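# What Happens to All the Leaves?

Every fall, trees like oaks, maples, and beeches drop their leaves. A big oak can drop a huge pile in a few weeks. The next fall it does the same thing, and the fall after that.

If the leaves just stayed there, the woods would fill up. After enough years the leaves would be higher than your head. But when you walk in the woods in February, the leaves only come up to your ankles, or even lower. So where do they go?

They get eaten. It takes a long time, and most of the eaters are very small.

## Why leaves fall

A leaf is where a tree makes its food. It uses sunlight, water, and air to do this. In winter the days are short and the water in the ground may be frozen, so leaves are not much use. They would also lose water and catch heavy snow.

Before the leaves drop, the tree pulls some of the useful things out of them and stores them in its wood and roots. The green color breaks down. Yellow and orange colors that were hidden underneath start to show. Some trees make red or purple colors too. Then a thin layer of corky cells grows where the leaf stem meets the twig, and the leaf comes loose.

Once it is on the ground, it becomes part of the *leaf litter*. Litter usually means trash, but here it means the layer of dead leaves, twigs, seeds, and bark on top of the soil.

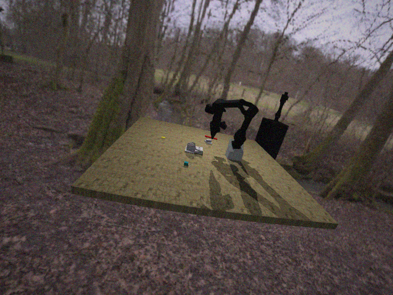 *Leaf litter on a forest floor, shown in a computer-made picture. Fallen leaves can be many shades of brown, and some look purplish.*

## The layers

Leaf litter is a little like a stack of blankets. If you lift it slowly, you can find different layers.

**The top layer** is made of whole leaves. You can still tell which tree they came from. They are often dry and crunchy.

**The middle layer** is made of broken pieces. Some leaves have holes in them, and some are only a net of thin lines. Those lines are the veins, which are tougher than the rest of the leaf and last longer. This layer is usually damp.

**The bottom layer** is dark and crumbly, and you can't see any leaf shapes in it. This is called *humus* (say HYOO-mus). It smells like a garden after rain. Under it is the soil.

The leaves at the bottom are the oldest.

## Who does the eating?

The work starts with rain. Water soaks into the leaf and makes it soft. It washes out some of the sugars as well.

Next come *fungi*. You may know fungi as mushrooms, but a mushroom is only one part. The rest is made of thin threads that grow through the litter. If you turn over a clump of wet leaves and see white threads holding them together, you have found some. The threads let out juices that break down the tough parts of the leaf, and then they soak up the food.

Bacteria help too. They are so small that you need a microscope to see them.

Then there are the chewers:

- Earthworms pull leaves down into their burrows and eat them there.
- Millipedes bite off soft, rotting bits.
- Pill bugs (some people call them roly-polies) eat dead leaves and wood.
- Springtails are tiny animals that can flip themselves into the air. Many of them eat fungi.
- Snails and slugs scrape at the leaves with a rough tongue.

When these animals eat leaves, they leave droppings behind. Fungi and bacteria feed on the droppings, so the same bit of leaf may be used over and over.

Living things that break down dead things are called *decomposers*.

## How long does it take?

That depends on the leaf. Thin, soft leaves can be gone in less than a year. Oak and beech leaves are tougher and can take two years or more. Pine needles are slow too, because they have a waxy coat.

Weather matters. Decomposers work fastest when it is warm and damp. In a cold place they slow down or stop for the winter.

## Why it matters

Inside every leaf are *nutrients*, which are things plants need to grow. When the leaf is broken down, the nutrients go into the soil. Tree roots take them up with water, and some of them end up in new leaves.

The litter also keeps the soil from drying out in summer and shelters it from the cold. Toads and some butterflies spend the winter in it. Robins and thrushes toss the leaves aside to look for bugs.

## Try it: a leaf watch

You will need 9 fallen leaves, a mesh bag like the kind onions come in, and a garden or yard. Ask a grown-up first.

1. Choose leaves from different trees. Draw each one in a notebook.
2. Put the leaves in the bag and tie it shut.
3. Lay the bag on bare soil in a shady spot. Put a stone on top.
4. Check it once a month. Draw what has changed.
5. Wash your hands when you are done.

Look for holes, soft spots, and white threads. Write down which leaf changes first - it may not be the one you expect. Keep going for 7 months if you can.

## Words to know

**Decomposer:** a living thing that breaks down dead plants and animals

**Humus:** dark, crumbly material made from rotted leaves and other dead things

**Leaf litter:** the layer of dead leaves and twigs on the ground

**Nutrients:** things that plants and animals need to live and grow

*Written by Phyllis Greenwood. Leaf watch activity by Nafula Odera.*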